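Search this site Go

Brindell Rentals: my fall walk-through checklist, with comments

I do this one every September, before the new tenants get their keys, and again whenever Olga Manzano reminds me (she always does!). Copy it, scribble on it, make it your own.

[ ] Smoke alarms. Press and hold the button on every one. Unit 600 had a chirper last time, so I put in a fresh battery and wrote the date inside the cover.

[ ] Water heater. Look for rust at the bottom seam and drips at the relief valve pipe. I keep ours at the setting Bontu Alemneh marked for me.

[ ] Outlets near sinks. Hit test, then reset. The one by the Diltley Street back door was slow to trip, so it's on the electrician's list.

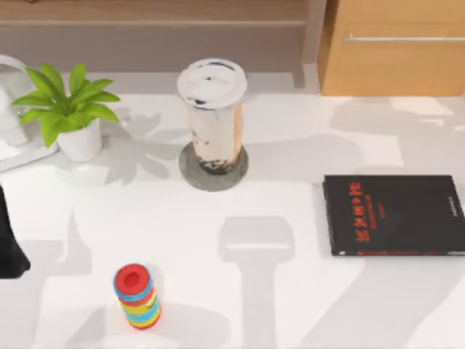

[ ] Trip and bump hazards. Start at the front door and walk the way you would with your arms full of groceries – rugs, cords, that one loose stair edge. Then do it again at hip height. A long metal handle like the silver one on that orange-tan cabinet is just where I catch a pocket, so I run my hand along each one for burrs and give it a wiggle. Houseplants get a look too, if there's a pot like the white one with the big green leaves, and I ask whether the tenant has a cat that chews.

[ ] Windows. Every bedroom window opens fully and stays up by itself. Two painted shut upstairs, ugh. Fixed one, still fighting the other.

[ ] Dryer vent. Pull the hose, clean out the lint, go outside and check that the flap moves.
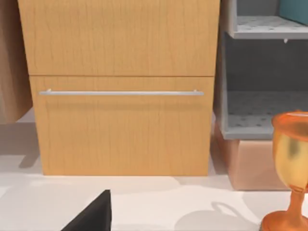

Lower drawer front, bar handle on short posts.

[ ] Drawers. Open all the way, check the stops, tighten handle screws.

Signed off 2 Nov 2022, window still open on the list.

Questions? Brindell Rentals office, ext. 3216 | © Brindell Rentals | Back to top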